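Warm-Up Habits and Lower Leg Complaints Among Recreational Runners

Final Project Report, Applied Exercise Science
Student: Jhair Cáceres
Supervisor: Lorraine Catterall
Submitted 23rd September

1. Background

Lower leg pain is a frequent reason for recreational runners to reduce or stop training. The complaints reported most often concern the calf, the shin and the Achilles tendon. Coaches commonly advise a structured warm-up before each run, but the advice differs from club to club and many runners do not follow it closely.

This project examined the warm-up habits of adult members of two running clubs, Cilley and Trirnstead, and compared those habits with the complaints the members reported over one training block. Both clubs train on similar surfaces - a cinder track and paved river paths - and both prepare members for the same half marathon in November.

2. Participants

An invitation was sent to every adult on the two membership lists, nearly 700 people in total. Of these, 76 returned a completed entry form and met the criteria: at least one year of regular running, no surgery on the lower limb, and no current treatment for a leg injury. Participants gave written consent and could withdraw at any time.

3. Method

Each participant kept a paper training diary for the length of the block. The diary asked for the distance run, the surface, the type of warm-up and any discomfort below the knee. Discomfort was scored by the participant on a scale from zero (none) to ten (unable to run). Entries were made at home on the evening of the run.

Warm-ups were placed in one of three groups: none, easy jogging only, or jogging followed by movement drills. The drill sequence was adapted from the handout used in the Pearce teaching laboratory and consisted of heel raises, ankle circles, leg swings and short skips. Static stretching was recorded separately and was not counted as a warm-up.

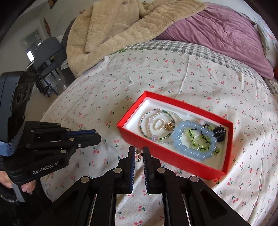 4. Results

Diaries from 40 participants were complete enough to be analyzed. The remaining diaries had gaps of more than two weeks and were set aside.

Runners who used jogging and drills before most of their runs reported lower discomfort scores for the calf than runners who did no warm-up. The difference was largest on days that included hill repeats or track intervals. For easy runs on the river paths, scores in all three groups were close together.

Shin discomfort showed no clear link with the type of warm-up. It followed weekly distance more closely, and the highest scores appeared in weeks when a participant had increased distance sharply after a rest period. Achilles complaints were too few to support any comparison.

Members of the Trirnstead club used drills more often than members of the Cilley club. The Trirnstead coach leads the drills before evening sessions, while Cilley members are expected to warm up on their own before meeting.

5. Limitations

The scores were self-reported and no clinical examination was made. Participants chose their own warm-ups, so the groups may have differed in other ways, such as age, experience or footwear. Some diary entries were evidently written several days after the run. The Surudach activity log, which was offered as an alternative to paper, was chosen by only two participants and its records were not used.

6. Recommendations

Clubs should consider including a short, coach-led drill sequence before hill and track sessions. Members returning from a break should be given written guidance on weekly distance. A later study should assign warm-ups by group and include a brief examination of the calf and ankle at the start and end of the block. 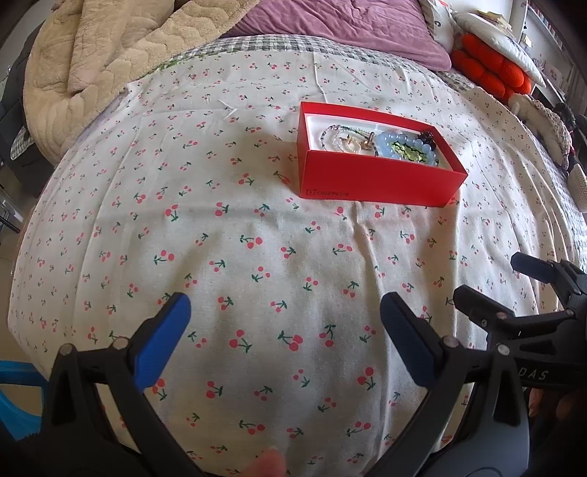

Open red box on a cherry-print cloth.

7. Acknowledgments

The author thanks the members and coaches of both clubs, and Lorraine Catterall for her comments on the diary design and on earlier drafts of this report.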